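## Des nouvelles du tri (et du fond des bacs)

Septembre, et le coin emballage de Wumavon sent enfin autre chose que le carton humide ! J'y ai passé presque toutes mes matinées ce mois-ci, café à la main, et je vous raconte un peu où on en est, parce que vous êtes plusieurs à me demander ce que deviennent les petits sachets que vous rapportez à la boutique.

Alors voilà : 2693 emballages souples depuis le printemps, tous passés par le point de collecte de la rue du port. Des sachets de café, de thé, de biscuits, de soupe — et pas mal de choses que je n'ai pas su identifier. Kerico nous a prêté des étagères, et la balance d'Eseo est arrivée (elle affiche en grammes, on a mis deux jours à trouver la touche pour les kilos).

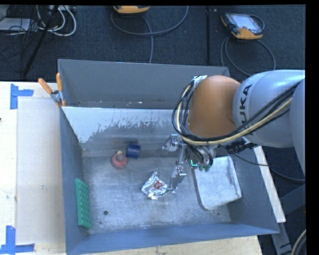

Le plus pénible à trier, pour moi, ça reste le souple brillant. Le carton s'empile, le verre se range, mais ces petites choses-là glissent, se replient, se coincent les unes dans les autres, et on en retrouve trois collées ensemble qu'on avait prises pour une seule. Dans un grand bac en métal gris, un sachet argenté tout froissé se confond presque avec le fond rayé, qui renvoie la lumière lui aussi. Moi, je me fie au moindre bout d'impression, comme cette petite zone brun-rouge sur le dessus. Et pensez aux recoins ! Les miettes et les bouts de je-ne-sais-quoi adorent se loger derrière un panneau de séparation, dans la fente, là où le balai ne passe jamais. J'ai adopté un vieux pinceau de cuisine et je ne jure plus que par lui.

Côté chiffres, la dernière tournée chez Gilmartin a donné 415 sachets, dont 77 que j'ai dû mettre de côté (encore pleins de poudre, ou scotchés de partout). C'est mieux qu'en juin, où j'en avais écarté presque le double, et je vous en remercie !

Deux petites demandes pour la suite : videz bien vos sachets avant de les rapporter, et laissez-les à plat, sans les rouler en boule. La caisse de collecte est à gauche en entrant, jusqu'à 18 h.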